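The Linham Robot Club

The Linham Robot Club is for pupils aged nine and over. Members meet on Mondays and work in teams of four.

This term, each team is writing a program for a robot arm. The arm must pick up a piece of fruit and place it in a basket. Every program is tried on a computer first – mistakes there do no harm.

Sabina Hájek teaches the club.
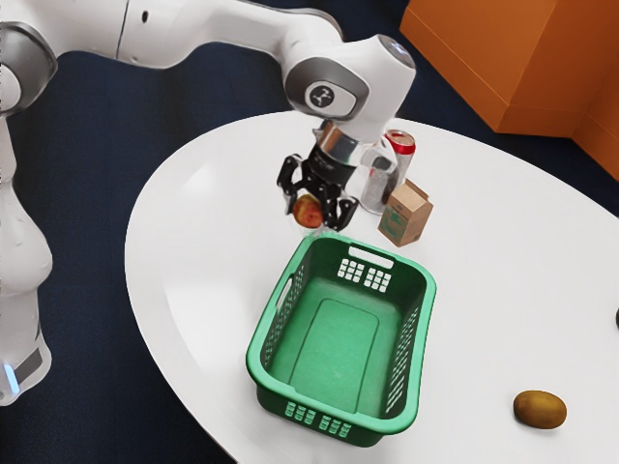
What is a program?

A program is a list of steps that a robot follows in order.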